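Section 2: Setting up your Prarkico 251 heated airer

Welcome! You are about to have dry clothes in the middle of a wet May, and we think that's worth a bit of excitement. Set-up needs a screwdriver, a patch of flat floor and one other person for step 3. Read the section through once before you start.

Choosing the spot

1. Pick a room with a window you can open. Spare rooms and landings are lovely for it.
2. Keep the airer well clear of sofas, curtains and beds on all sides.
3. Unfold the frame together, one person at each end, until both hinges click.
4. Push down gently on the top rail. If it rocks, turn the feet until it stands steady.

CAUTION: Do not run the airer on an extension lead that is coiled up, or one shared with a kettle or fan heater.

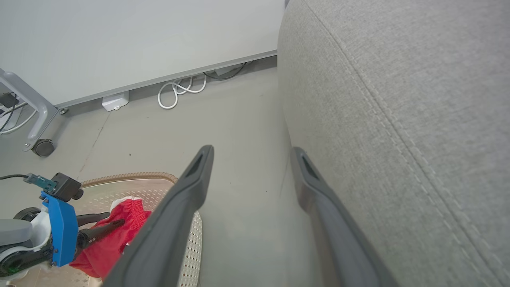
Page last changed: 15/12/2019 (L. Geerts)

Connecting the power

5. Check that the switch on the lower rail is set to OFF.
6. Push the grey plug into the socket on the frame and give it a quarter turn.
7. Plug in at the wall and switch on. The rails start to warm up after a short while – you'll feel it at the ends first.
8. Leave it empty for the first 14 minutes. A faint smell is normal on the first run.

Note: owners of the older Wolville frame need the adaptor in the small bag. The Cliltdale frame takes the plug as it is.
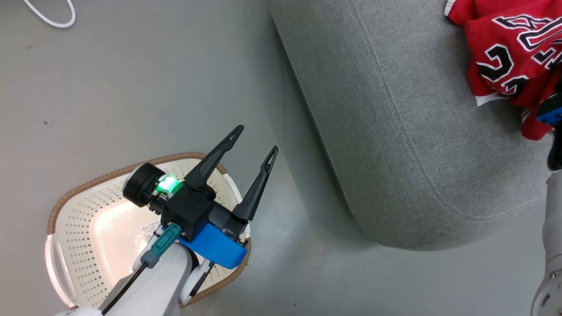 The Ready lamp sits next to the switch and comes on once the rails are up to heat. Amber means warming, red means the cover is blocking the sensor. Green is the one you want: a small steady glow, much like the light shining beside the round black cap in the photo. If yours flickers, switch off, unplug, and seat the grey plug again (step 6).

Sorting what goes on

9. Spin everything first, at the fastest speed the care label allows.
10. Shake each piece out. Big sleeves and hoods love to trap water!
11. Turn printed tops inside out and hang them on the outer rails, where the heat is gentler.
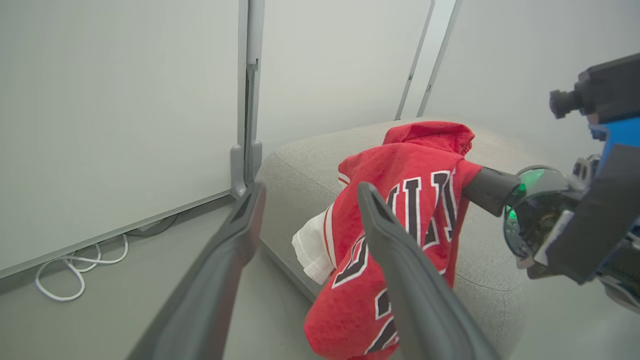 Fig. 3. Red jersey, light grey ottoman.

12. Leave a gap between pieces. Two half loads dry much better than one packed one, and Krešimir Ionescu in our test room will happily show you the charts.

WARNING: Never hang anything that has been cleaned with solvent or white spirit.
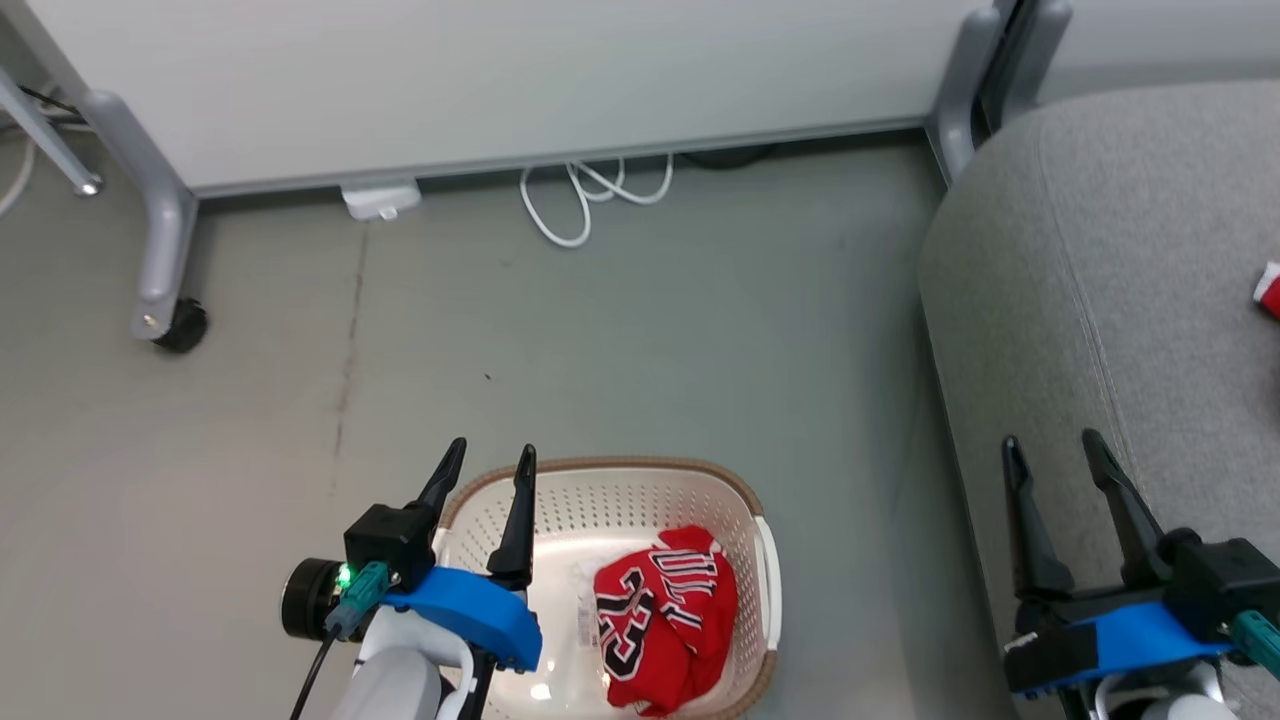 Loading is quickest with the washing right beside you, down at floor level by the outer rails. Work from the longest things to the shortest and leave socks for last. Any basket will do, though one with rows of small holes in its sides, like the white one with the tan rim, lets a bit of air in while you work. Fit the cover once all the rails are filled, with the vent flap facing the window.

13. Set the timer. Start with the middle setting and see how you get on.
14. Open the window a crack.

Cover sizes and spare feet are listed in Section 3.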